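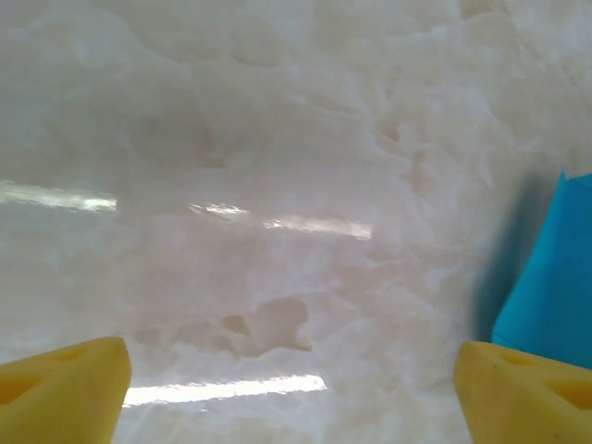

Utar Message Review for Schools and Youth Groups

Utar is a moderation add-on for group chats, class forums and comment sections. It holds messages that contain insults, threats or personal details and passes them to an adult moderator before the rest of the group sees them. It works with any forum or chat that runs on Vukomia, version 3 or later.

How it works

When a member posts, Utar checks the message against the word lists and rules your moderators have set. A message that passes goes through right away. A message that is held shows the sender a short notice and a button to edit or withdraw it. If the sender leaves it as is, it goes to the review queue.

Moderators can approve a message, return it with a note, or remove it. Every decision is logged with the moderator's name. Logs can be exported for parent meetings or school records.

What is included

Review queue for desktop and phone
Starter word lists in English and Spanish
Private report button for members
Screenshot upload for reports about other apps
Printed moderator handbook, 39 pages, by Seren Phillips

The handbook covers how to answer a first report, when to call a parent, and how to talk with the student who sent the message. Extra copies can be ordered separately.

Plans

Small group: up to 2000 messages a month, two moderators
School: no message limit, 12 moderators, one setup call
District: please ask for a quote

All plans are billed by the year. You can move to a larger plan at any time and pay the difference.

Please note

Utar does not read private messages between two members, and it does not scan pictures or video. It is not an emergency service. If a student is in danger, call your local emergency number first.

Setup

Most groups are running the same day. You will need admin rights on your Vukomia account. Members do not have to install anything.

Orders and questions: Welington Xavier, Prydderch, Irbridge office, extension 1224

Item status: available
Page updated 2020-01-18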